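Gavalas team shares first results from its messy kitchen study
For release: March

Hi everyone, Chrysanthi Sarantis here, research lead at Gavalas. We've finally got numbers we're happy to share, and I'm pretty chuffed!

The question we started with was a plain one. Does a robot learn kitchen jobs better if you tidy up first, or if you leave the bench the way people really live with it? For years we tidied. Then Victor Masanja (he runs our training side) got sick of watching our arm do lovely work in the lab and fall over in a normal home, so we tried it the other way. 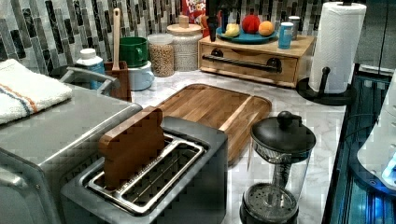 Our method is called Gumura. We shuffle the clutter between attempts, so the toaster has a new set of neighbours each time and the arm can't just memorise a path. It has to look, pick a way in and have a go. We use a wooden slice of toast for the practice runs, and the job is to lift it out of the slot without knocking anything over.

We recorded 2,000 attempts and kept 1,232 of them for training, leaving out the ones where a sensor dropped out or somebody bumped the bench (sorry, that was mostly me). Then we ran 272 fresh trials on layouts the system had never met. The clutter-trained version beat the tidy-trained one on both of the 2 measures we'd picked beforehand: clean lifts and things left standing.

It's still slow, mind you, and it doesn't like shiny surfaces much. Victor's working on that next, and he has strong opinions about lighting.

The write-up and the trial layouts are free to anyone who asks. Media and research enquiries can come straight to me at the Gavalas office, mornings are best.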